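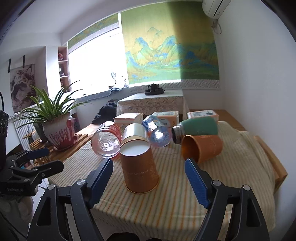 Trade visits > Materials and sourcing > Grirthorpe

The Grirthorpe works produces precast drainage units, kerbs and a small range of retaining wall blocks. The visit in February was arranged for buyers and specifiers who wanted to see how recycled aggregate is handled between the weighbridge and the mould. It began at 9 am with a safety induction and finished shortly after the midday shift change.

Incoming material is stored in seven covered bays. Three hold recycled concrete aggregate, graded on arrival and kept apart by source. The rest hold natural sand and crushed rock. Each load is given a batch reference at the weighbridge, and that reference stays with the material through to the finished unit. Loads without a completed source form are tipped in a separate yard and not released until the paperwork arrives. The site said this delays deliveries more often than failed grading does.

Moisture is the main difficulty with recycled aggregate. It takes up more water than crushed rock, and the uptake varies between loads. Grirthorpe measures moisture at the bay and again in the hopper above the mixer, using probes supplied by Zitanik. The mixer control adjusts the added water for each batch. Before the second set of probes was fitted, the operators corrected by eye and by the sound of the mixer motor, and a few of them still keep a hand on the manual override for the first batch of the morning.

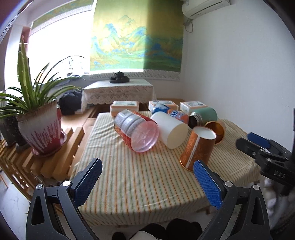 The casting hall has two lines. The older one makes kerbs by semi-dry pressing and can be heard from the car park. The newer Kuroda line makes the larger drainage units in steel moulds with a wetter mix, and is where most of the recycled content goes. Units stay in the mould overnight under insulated covers. No steam is used, and the curing chambers rely on heat given off by the concrete itself, with a gas heater as backup in cold weather.

Testing takes place in a room off the hall. Cubes are crushed at one, 7 and 28 days, and the register for the previous year showed 3,538 results. Absorption tests are done on whole units taken from stock. We asked for the spread of the 28-day results as well as the mean and were shown both. The spread on the recycled mixes was wider, though all the results we saw were above the specified strength.

Traceability records are held in Trasinico, a database that links batch references to delivery notes and cube results. A unit was picked from the stockyard and its record called up in the office. The aggregate source and cement delivery came up straight away. The admixture record took longer - it is still kept on paper and scanned at the end of the month.

Two points were left open. The works could not give a figure for haulage emissions on recycled material, as some suppliers use subcontracted lorries and do not report mileage. It also has no agreed method for recording its own broken units when they are crushed and returned to the bays. At present they are counted as recycled content on one form and left off another.

Sturdy footwear is needed for the yard, which was under water at the north end.

Shares: 9 | Comments: 3

Contact us | Copyright Trade Visits, all rights reserved | Back to top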